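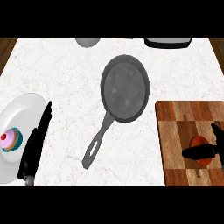 Stripping and reseasoning: am I overdoing it?

4 min read

skilletmoth
OK so I've been cooking on cast iron for maybe a year and I think I've turned into one of those people. I stripped my Golham again last night, third time since summer, because there was a dull patch near the middle and it was bugging me. Did the whole thing, lye bath, steel wool, six coats of grapeseed oil at 450. House smelled like a tire shop and my husband slept with the window open in December.

And now I made eggs this morning and they stuck. Worse than before I stripped it! So what am I doing wrong? Is it the oil? I've read flaxseed is better but also that flaxseed is garbage, sometimes in the same thread lol

brineandbutter
Stop stripping it. That's my whole answer. A dull patch isn't a problem, it's a pan that got used. Probably you simmered something with tomato in it. Fry some potatoes and it'll fill back in.

Also eggs on a fresh seasoning nearly always stick for me. Give it a couple weeks of bacon and cornbread first.

hotcakes_151
Gonna disagree with brine a little. If the old seasoning was flaking then stripping was the right call, I don't care how many times she's done it. I had a Berisha from a yard sale that flaked black bits into my pancakes for months because everybody told me to "just keep cooking." No thanks. Stripped it once, did it right, been great ever since.

skilletmoth, was it flaking or just dull?

skilletmoth
Just dull. No flakes. I know, I know.

brineandbutter
lol there you go

porchlight_dan
Six coats is too many at one go, for what it's worth. I do two, and I wipe it like I made a mistake putting the oil on there in the first place. If you leave it even a little heavy it goes gummy and then your eggs grab on. Run your finger over it when it's cold. Sticky? Then it's too much oil and you can bake it another hour with nothing on it and it'll usually firm up.

Temp matters too. My oven says 450 and it's really closer to 400, I checked with one of those cheap hanging thermometers. Might be worth a look.

skilletmoth
Ohhh. It IS a little tacky up by the pour spout. I thought that was just what new seasoning felt like. I'll bake it again tonight and check the oven while I'm at it (we rent, and that oven is older than I am).

gravyboatcaptain
Nobody's asked how hot she's cooking the eggs. I ruined so many breakfasts by cranking the burner. Medium low, five minutes to warm up, then butter, then wait till the butter quits foaming. I could do eggs on a manhole cover that way.

hotcakes_151
Five minutes?? On my stove that pan would be glowing. Depends so much on the burner. I go two and a half, tops.

gravyboatcaptain
I've got a coil electric. It takes its sweet time. Gas people live in another world.

tinpot_lou
Unpopular one here but I got rid of all my cast iron and went to carbon steel. Got a Vatar, weighs half as much, heats up quick, and I don't need two hands to pour off grease. My wrists are not what they were. I don't miss it one bit.

brineandbutter
Carbon steel has to be seasoned too though, so how does that help her?

tinpot_lou
Didn't say it helped her. Just said I don't miss it.

porchlight_dan
Ha. Fair.

I will say the price on old iron has gotten silly. Saw a Plarkach number 8 go for $400 at the flea market and the guy walked off grinning. It had a hairline crack by the handle that I could see from the other side of the table. You can get a perfectly good new one for the cost of a pizza and it'll fry the same egg.

hotcakes_151
It will NOT fry the same egg, the old ones were ground smooth inside. But yeah, $400 is nuts. And cracked!

porchlight_dan
I sanded a new one down once to get it smooth. Took a whole afternoon and I had dust in my ears for days. Cooks the same as the bumpy one.

skilletmoth
Update! Baked it dry for an hour, not tacky anymore. The oven was running 30 degrees low, so thank you Dan. Did the low and slow thing with plenty of butter and two eggs slid most of the way off. One corner hung on but I got it with the spatula. I'm calling that a win.

The dull patch is coming back, by the way. Leaving it alone.

brineandbutter
Good. Make cornbread.

skilletmoth
Sugar or no sugar?

gravyboatcaptain
Oh no. Start a new thread for that one please.

Related threads
Does soap hurt seasoning? (yes, again)
Cornbread sticking in the center
Best oil for a first coat
Glass top stoves and heavy pans
Rust ring after one night in the sink

Contact us | Forum rules | Copyright 2024 | Back to top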